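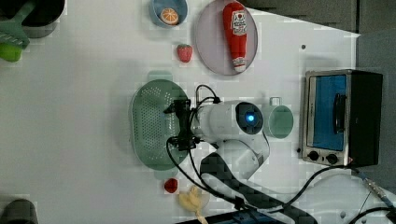 Green colander and small cup on the white table, with the robot arm over the colander.

1 Sep 2018

I am back from Dillcombe since some days and my boots are still full of sand. I promised Lovisa Hellström to write down what we did there before I forget the half of it.

The question was simple. Do ripples in very coarse sand move in a normal winter, or only in the big storms? People who study the large ripples on Mars ask the same thing, but they must do it with pictures from orbit. We had the luck to walk on ours.

In March, Trygve Hovland put 20 thin steel pins along the crests at the upper beach. Now we went again to look how far each crest stood from its pin. At 8 pins the crest had gone downwind by more than a hand. At the others I could not see a clear change, and 2 pins we did not find at all. Trygve thinks they are buried. I think somebody took them home, but I can't prove it.

What surprised me more was the grain size. On the crests there is a layer of coarse grains, one or two grains thick, and under it the sand is fine and pale. I had read this many times, but it is different when you push it open with your own finger. The coarse grains do not fly. They creep when the small ones hit them, so the whole ripple is slow.

Weidong Feng asked me by mail if the wind data from Joltham can be used, because it is the nearest station. I would say yes for the direction and no for the speed – the mast stands behind a hill, and the gusts from the sea do not come there.

The samples are drying now. Consuelo Giraldo will sieve them when she has time, and I will put the curves here. If you know a good paper on creep of coarse grains under weak wind, please write it in the comments.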